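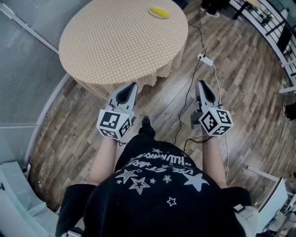 Bring Back the Big Round Table

I grew up eating at a round table, and I've spent most of my adult life eating at rectangles, and I would like to file a complaint.

My first apartment in Tostcombe came with a long skinny thing shoved against the wall. Two people could sit at it if they didn't mind both facing the paint. Then came the breakfast bar years (stools! why did we all agree to stools?), and after that a big farmhouse table that looked gorgeous and ruined every dinner I ever threw on it. You know how it goes. One end is having a great time, the other end is talking about gutters, and the poor soul in the middle keeps swiveling like they're watching tennis.

Last January I finally bought a round one, secondhand, from a shop over in Hinulstead. It's 49 inches across and I paid $57 for it, plus another 20 to the guy who helped me get it up the stairs. Best money I've spent in years! Everybody can reach the potatoes. Everybody hears the same story at the same time, so you only have to tell it once.

People always bring up space. Yes, a round table wastes the corners of a room, and no, you can't push it flat against a wall. But what was I doing with those corners? I had a dead fern in one and a box of cables in the other. I can live with that loss.

The other gripe is that they don't seat a crowd, and okay, fair. Past six it gets tight and somebody's knee is going to meet the center post. I still think six people in one conversation beats ten people in three, and if I have ten coming I put out soup and let them wander around with bowls.

So if you're about to buy a table, go sit at a round one first. Take a friend, order a coffee, stay an hour. My old farmhouse one is still in the garage, by the way, and it's free to anyone with a truck.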